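Open Night at the Plurham Observatory
October 2021

I drove 90 miles to Plurham because the flyer promised "new evidence" for a hidden planet past Neptune. I have heard that promise before. The evidence was one slide, and the slide was a drawing.
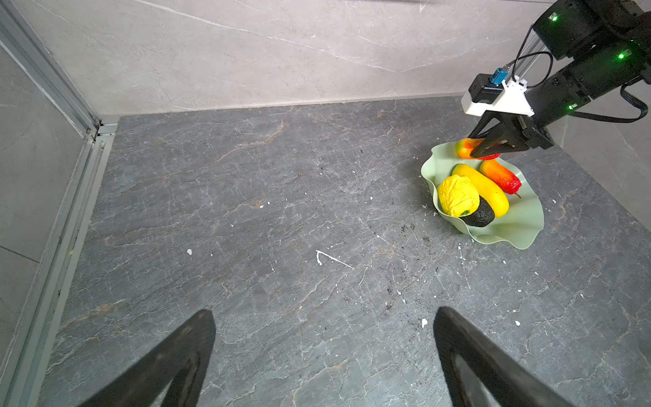 Green bowl with a yellow bell pepper, marbled floor.
The talk ran 60 minutes. Our speaker showed the stretched orbits of a few icy bodies and told us something heavy must be herding them. Maybe so. I asked how many objects the survey at Stilleck had missed by pointing only at the easy parts of the sky, and was told that was a good question. No answer came with it.

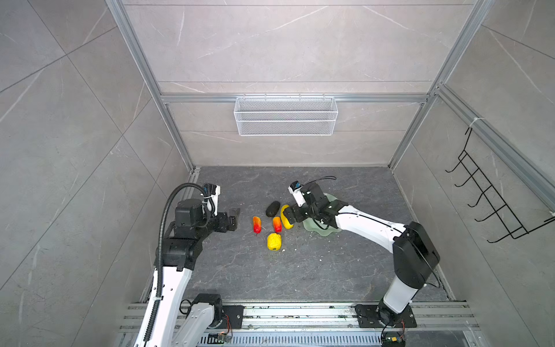 Two robot arms, a green dish and the pieces on the floor panel.
Afterward 176 of us lined up for the Parkum telescope. I got my eye to it for a few seconds and saw Saturn, small and sharp, and I'll admit it was lovely. It also had no bearing on the claim. 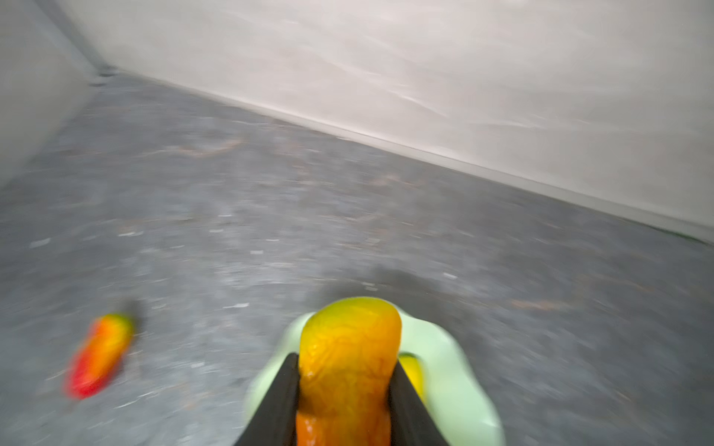
Page 14
The gift shop was selling a Lins star atlas with the unseen planet already printed in it, dotted orbit and all. The staff told me they ordered 2,000 copies in March. That is a lot of paper for an object with no confirmed sighting, and I'd want to know who picked the spot for the dot.
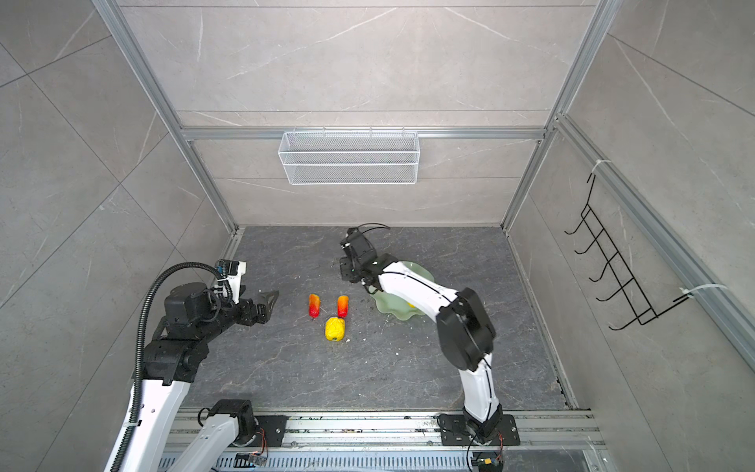

I left mine on the shelf and bought the Moon map. Parking is free, the hill road has no lights, and the next open night has the same talk on the program.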